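Grovness roller shutter, dark gray: review after 59 days
By Yichen Dai

I bought this to close off the storage bay in my packing room. It cost $1,113 with delivery. The ribs are narrow and evenly set, and the bottom rail is a flat strip that's easy to wipe.

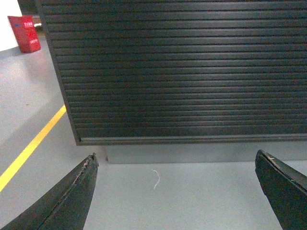 Assembly took two people most of a morning. The manual skips the spring tension step, so I called Ikum, the dealer, and got an answer the same afternoon.

We handle fruit in there, mainly apples, and I wanted something that would keep dust off the crates. 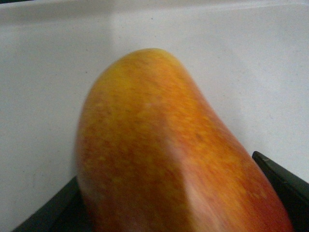 Dust has been less of a problem since May. Noise is average. It rattles for the last few inches of travel and then settles.

The gray floor paint is from Wumis. It shows scuffs but mops up fine. 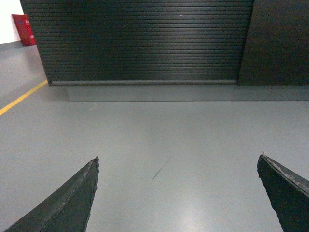
My one complaint is cleaning. Dirt sits in the grooves, and a flat cloth won't reach it. I use a soft brush and plain water.
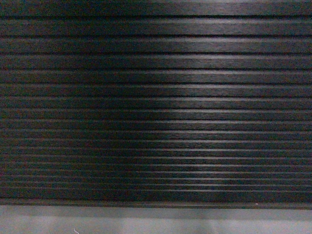 Verdict

Good shutter, poor manual. I'd buy it again.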